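3.2 Open and closed storage in shared rooms

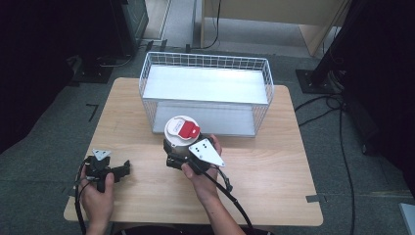 Figure 5. Empty wire-mesh basket, open at the top, on a light wooden tabletop.

In the Skillholm survey we divided the storage of each household into two groups. Open storage lets a person see the content without touching it, for example mesh baskets (Figure 5), hooks and shelves without doors. Closed storage includes drawers, lidded boxes and cupboards. Bachmann and Debnath made a similar division in their earlier study of student flats in Sanna, but they counted glass doors as open. We counted them as closed, as the door must still be moved before an item can be put back.

Of the 506 households that returned the diary in March, most used both groups in the same room. The participants were asked to note every evening at 7 how many items were lying outside their usual place. Households with mainly open storage noted fewer items, and this difference was clearest for small things of daily use, such as keys, chargers and letters. For clothing we found no difference between the groups.

Neighbourhood had little influence on the result. Only in Clundier, where the flats are older and the hallways narrow, did the participants often write that they had no space for a basket near the door. These answers are treated separately in Section 6.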